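Akteneinsicht, dritter Versuch

Seit meine Tante Ordensschwester war (sie ist es nicht mehr, lange Geschichte), interessiere ich mich für Kirchenarchive. Das Bistum Skisberg hat im Juli angekündigt, seine Pfarrarchive »für alle Interessierten zu öffnen«. Ich bin interessiert. Ich bin auch alle. Also hin.

Geöffnet ist das Archiv zwischen 9 und 11 Uhr, nach Anmeldung, und die Anmeldung erfolgt schriftlich. Meine erste wurde abgelehnt, weil ich »Neugier« als Forschungszweck eingetragen hatte. Die zweite ging verloren. Bei der dritten schrieb ich »Kirchenbaugeschichte Tranness, Quellenlage«, und plötzlich wurde ich gesiezt und mit Kaffee versorgt.

Nabil Moussa, der den Lesesaal beaufsichtigt, legte mir einen Karton mit 95 Briefen hin. Alle handeln vom Verkauf der Kapelle in Tranness. Der damalige Pfarrer, ein gewisser Geert Cuypers, wollte sie loswerden, die Gemeinde wollte sie behalten, und die Orgel wollte keiner. Cuypers bot sie für 2.000 Mark einem Kino an. Das Kino schrieb höflich zurück, man zeige inzwischen Tonfilme.

Mein Liebling ist Brief Nummer 40. Darin beschwert sich eine Nest Ruddock auf vier Seiten über die Predigtlänge und entschuldigt sich am Ende dafür, dass ihr Brief so lang geworden sei. Eine Antwort liegt nicht bei.

Verkauft wurde die Kapelle schließlich doch. An wen, steht auf einem Blatt, das gesperrt ist. Sperrfrist: 60 Jahre. Wann die zu laufen begonnen hat, steht ebenfalls auf dem Blatt. Ich habe einen Antrag auf Auskunft über die Sperrfrist gestellt. Der Antrag auf den Antrag liegt bei Frau Norðdahl im Ordinariat, und die ist bis auf Weiteres im Urlaub.

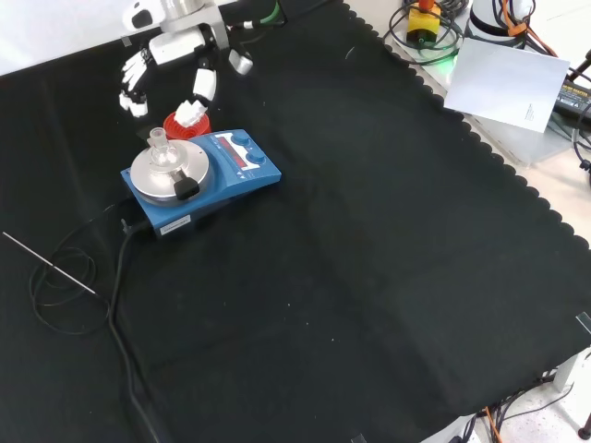 Blauer Magnetrührer auf schwarzem Tuch, zweimal.
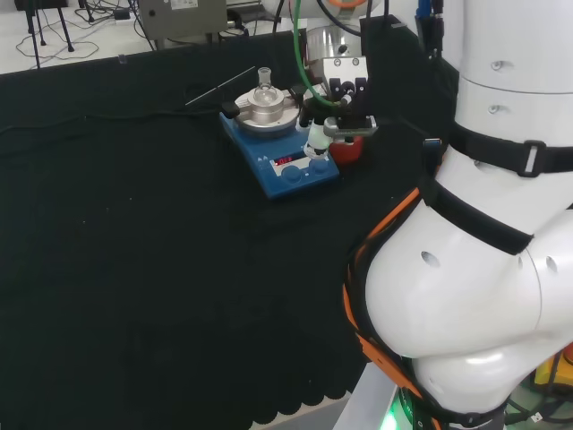

Was ich beim nächsten Mal mitnehme

Einen Bleistift, Kugelschreiber sind verboten. Eine Strickjacke, der Saal liegt nach Norden. Und die Telefonnummer von Anas Rizk, der über Tranness promoviert und angeblich weiß, wer die Orgel am Ende genommen hat.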